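Household Tasks Gallery: Can Machines Do the Chores Yet?

Home / Programmes / Domestic and Shop-Floor Trials / Gallery

The Haniment Centre has been studying everyday manual work since its workshop in Jultden opened to partner organisations. Its domestic and shop-floor programme asks a plain question: which of the jobs that people do at home, in a canteen or behind a shop counter can be handed to a machine today, and which cannot?

The answer differs from chore to chore, and often within the same chore. A machine that lifts a carton all day without difficulty may be defeated by a damp tea towel. The programme therefore records tasks in small parts. Clearing a table is listed as several tasks, as is putting away groceries. Each is judged separately by the assessment group under Ilse Teuber, and a task is recorded as ready, partly ready or not ready.

The gallery is arranged by type of work. Entries are brief, and readers who require the full assessment sheets may request them from the programme office. Captions were prepared by Gerd Rothe and Recep Gökçe.

Shelves and stockrooms

Moving closed cartons from a pallet to a rack is recorded as ready. The cartons must be of a known size and in fair condition. Crushed corners remain the most common reason for a person to step in.

Facing up a shelf, that is, bringing stock forward so that labels are visible, is recorded as partly ready. Tins and jars present little trouble. Soft packets slump, and the programme has not yet seen a method that staff at our partner shop, Tiedemann, would accept without checking the shelf afterwards.

Price labels

Tiedemann changes labels on 3000 shelf positions. Printing and sorting them has been automatic for years. Fitting a paper label into a plastic rail is still done by hand, and the assessment group records the fitting step as not ready. Electronic labels remove the step altogether, and several shops have taken that course.

Floors

Vacuuming an open floor is recorded as ready in both homes and shops. Chair legs, loose cords and the fringes of rugs are recorded separately, as partly ready. Stairs are not ready. Households taking part in the programme were asked to leave their rooms as they normally would, and the results reflect this.

Laundry

The washing itself was handed over to machines long ago. What remains is sorting, loading, hanging and folding. Square towels can be folded to an acceptable standard when they are presented one at a time. Fitted sheets are not ready. Hauke Bauerfeind, who leads the textiles work, has asked that socks be given a heading of their own in the November revision, and the assessment group has agreed.

Meals

Stirring, timing and holding a steady temperature are recorded as ready. Peeling is ready for round, firm vegetables of even size. Tasting and adjusting the seasoning remain with the cook. The canteen operator Karkar has supplied 42 recipes for assessment, of which four have been completed from start to finish without a person touching the food.

Dishes and kitchen clean-up

Dishwashers have served households well for generations, yet the labour on either side of the wash cycle has changed very little. Someone must still gather the dishes, separate them, scrape them and find a place for each. The programme has given this area more attention than any other. Jannik Sauerland has divided it into stages according to the objects being handled, from single plates to mixed stacks with cutlery. 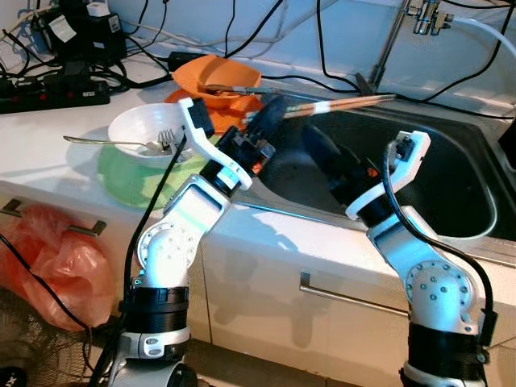 Two robotic arms at a kitchen sink, one with its gripper finger hooked over the rim of a white bowl. Bowls, plates, a fork, a spoon and chopsticks make up a mixed load, and thin utensils of this kind are assessed separately from the crockery. Current record for mixed loads: partly ready.

Wiping down

Wiping a flat, clear counter is recorded as ready. Wiping a counter that is in use is recorded as not ready, as each item must be lifted, cleaned under and put back. Dried spills call for a change in pressure that people make without thinking about it and that present equipment manages unevenly.

Putting away

Returning items to a cupboard is partly ready. Plates of one size can be stacked neatly. Glassware is handled slowly. Lids and containers that must be matched to one another are assessed on a set of 144 pieces, and the matching is done more reliably than the placing.

Visiting and further information

The Jultden workshop will be open to the public on Sat 13 July. Visitors may watch the floor, laundry and kitchen tasks and speak with members of the assessment group. Admission is free of charge, although places at the kitchen sessions must be reserved in advance through the programme office. Children are welcome when accompanied by an adult.

Organisations wishing to propose a chore for assessment should send a short written account of the work, the objects involved and the standard to which it is normally done. Proposals are read by Ilse Teuber and answered in writing.

Related pages: Assessment terms / Partner organisations / Textiles work / Contact the programme office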